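The Number

Yuk-lan had until four o'clock to give Drivthorpe a number.

Not a range. They'd been clear about that on the phone. One number, one page, and if the page ran over they'd read the first one and guess the rest.

She had 167 rows in the spreadsheet. Row one was grippers. Row two was grippers again, spares, becuase the last pair of finger pads wore through in a month and everyone stood around looking at them.

"Cut the second arm," Xóchitl said from the doorway. Coat still on. Sandwich.

"I can't cut the second arm."

"Khalaf does it with one."

"Khalaf does envelopes."

Xóchitl thought about that, chewing. Boxes took two. You could hold a box with one arm the way you could hold a baby with one arm, sure, right up until you had to put it down somewhere.

Twenty past two. The Trendano quote came in and it was wrong, freight left off, and when she called they put freight back on and it was 3000 more than the last time. She said that's more than last time. The man said yes. She wrote it in, took it out, wrote it in again. Then training. Training was always the line they went for first. Nobody at Drivthorpe had ever asked what a cable cost but they all wanted to know why people had to be paid to pick things up.

"How many hours did we say?" she called.

"400."

"Of just boxes?"

"Boxes, trays, the floppy bags. You wanted the bags."

She had wanted the bags. Back in May she'd stood up in a meeting and said the bags were the whole point. She moved the bags to year two. Felt sick, left them there.

Three o'clock. The total was still too big and she'd started doing the thing where you shave a little off everything so no one line looks cut. Chargers, down. Batteries, down. Shelving, gone, they could use what they had. She got as far as the harness line, price per set, and stopped with her finger on the key. Cheap straps. There was a cheap version, Drustgate sold it. Thin webbing, plastic clips.

She got up and went down the hall to look. 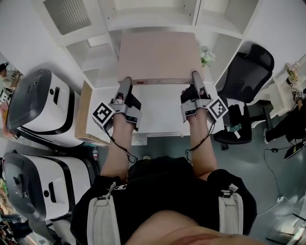 "How are your shoulders?" she asked.

"Fine. Why?"

"If the straps were thinner."

A pause. The kind where somebody is being polite to the person who signs the timesheets.

"How much thinner?"

"Never mind," Yuk-lan said.

She went back. Left the harness line alone, put the spares back in too while she was mad. Then she deleted the consultant, all of him, both visits and the hotel, and the total dropped so far she checked it twice.

Xóchitl leaned over her shoulder, read it. "He's going to call you."

"He can call."

Three fifty-one. She typed the number in the body of the email, then the page, then forgot the attachement and had to send it again.

The phone rang before she'd got her hand off the mouse. She let it go to four rings and picked it up.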